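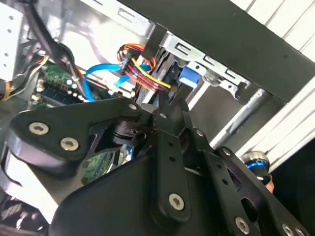
Ticket 478 — Disassembly cell, drive extraction step
Status: Open, workaround in place
Severity: 2
Reported by: Zodwa Pillay
Assigned to: Pei-shan Tsang
Site: Arnham
Job recipe: Irkent, desktop tower, side-lying

Summary

Right arm goes into protective stop while pulling a hard drive carrier out of the drive cage. The stop is a force limit trip on the wrist, not a collision with the case wall. It happens after the fingers have closed on the carrier and the arm has started its straight pull. Gripper stays closed. The drive is left part way out of the cage and has to be released by hand.

Expected behaviour

Gripper closes on the carrier, arm pulls along the cage axis for 70 mm, lifts clear, carries the drive to the drop position.

Observed behaviour

Pull starts normally. Force along the tool axis climbs and does not fall off the way it does on a clean extraction. Controller trips. On restart the arm tries to return to the approach point with the fingers still closed, which drags the carrier sideways against the cage. This second part worries me more than the first.

Steps to reproduce

1. Tower on its side on the table, side panel off, cables still connected to the drive.
2. Load Irkent, start from the drive extraction step.
3. Let the arm run at production speed.
4. Trips on 3 consecutive towers. Does not trip at reduced speed unless the SATA cable has been left plugged in.
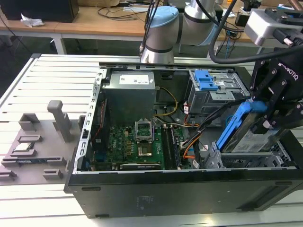 Posted by Pei-shan Tsang, cell maintenance
Friday, November 14, 2025

Took this over from Zodwa this morning. Notes in the order I did things.

Checked finger mounting screws first. All tight. Linkages move freely by hand with power off, no play at the pivots that I could feel. Opened and closed the gripper from the pendant, no fault raised.

Checked tool payload. The value in the controller was the one for the old fingertips. Corrected it and re-zeroed the wrist force reading with the gripper empty and clear of the table. This took out a constant offset but did not stop the trip.

Checked the pull direction. The recipe takes the cage axis from the case pose, and the case pose comes from two corners of the chassis. With the tower pushed firmly to the stops the pull is straight. With it sitting slightly off the stops, the pull is angled enough to bind the carrier in the cage. I can get the trip on demand this way, cables on or off.

So there are at least two causes that look the same in the log:

a) Carrier binding, from a bad case pose.
b) Cable still attached, so the arm is pulling against the connector.

The log only gives the peak force at the moment of the stop. It would help a great deal to have the whole force trace. With binding I would expect force from the first few millimetres. With a cable I would expect nothing until the slack is gone, then a steep rise. I have asked Dlamini for the logging option — no reply yet.

Recovery fault

Reproduced this one as well. After a protective stop, the restart routine runs the return move without checking gripper state. That routine was copied in from the Ikalska cell in March. Over there the part is always free of its fixture before any move that can trip, so returning with the fingers closed does no harm. In this cell the part can still be captive.

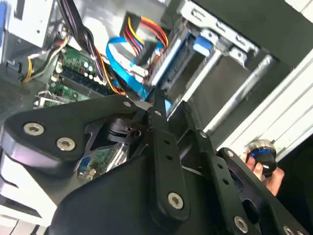
I have changed the restart routine so it holds position and asks for an operator decision: open in place, or jog. It will not pick one for you. Default on timeout is to stay stopped.

Workaround until closed

Seat the tower against both stops before starting. Push on the case itself and keep clear of the cage.
Unplug SATA and power from the drive by hand before the extraction step.
Run the pull at reduced speed.
If it trips, do not press restart first. Jog back along the pull axis a little to take the load off, then open the fingers.
Arm must be in a safeguarded stop before anyone reaches into the case. A protective stop alone does not count. Zodwa found the Arnham work sheet was vague on this and has rewritten the line.

Do not raise the force limit. It was suggested on shift and it would hide both causes. A board with a torn connector is scrap for our purposes, and so is a bent cage if the next step has to reach past it.

Still to do

Add a pose check before the pull, reject and ask for reseat if the case is off the stops.
Add a cable check. Could be a short, slow test pull with a low threshold ahead of the real one.
Force trace logging, waiting on Dlamini.
Confirm the Ikalska routine there is left as it was. My change is local to this cell.
Check whether the memory removal step uses the same return move. I believe it does but have not opened it.

Comment — Zodwa Pillay

Ran the afternoon batch with the workaround. No trips. Cycle time is worse and the unplugging is a nuisance. I would sooner leave severity at 2 until the pose check is in. The new restart prompt came up once when I hit the stop myself to test it, and it held position with the fingers closed as described. The message says "select recovery" and doesn't say which part is held. Can it?

Comment — Pei-shan Tsang

Yes, will add the step name to the prompt. Severity stays. Memory step does use the same return move, so it gets the same change on Monday.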